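Best way to get candle wax out of a cotton tablecloth?

Kyrylo Bilyk
Knocked a candle over Monday, big puddle of wax down one side of a cream cloth. Cotton I think, label's gone. Have scraped off what I could with a butter knife but theres a greasy patch the size of a saucer. Don't want to ruin it, was my nan's. Iron? Freezer? Read both. Pics of the table.

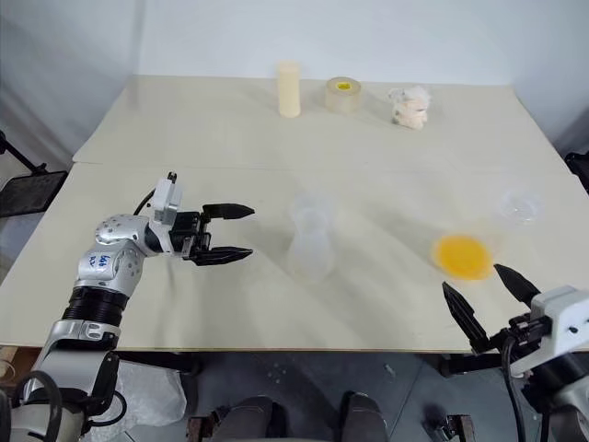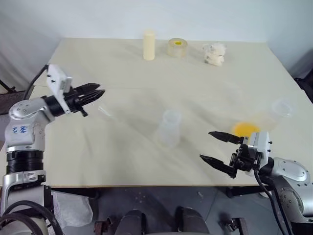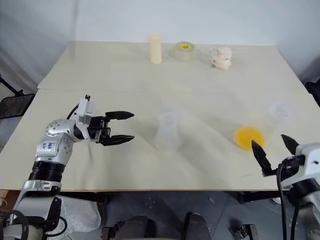 Also got vinegar and bicarb in if any use. Need it for a lunch, 18 people coming, so can't leave it soaking for a week.

Dindel
Brown paper and a warm iron, no steam. Paper both sides, keep swapping to a clean bit till nothing more comes up. Then washing-up liquid rubbed in, leave 20 mins, wash as normal. Check before you tumble dry or the grease sets. Done this 1,000 times, pub kitchen.

Holta
Freezer first, then snap it off. Too late if you've already scraped tho. Vinegar won't touch wax.

Roy
just buy a new one mate

Kyrylo Bilyk
Ta Dindel, trying the paper tonight. Is kitchen roll ok? No brown paper in.

Dindel
Yes if it's plain. Not the printed stuff, the pattern comes off.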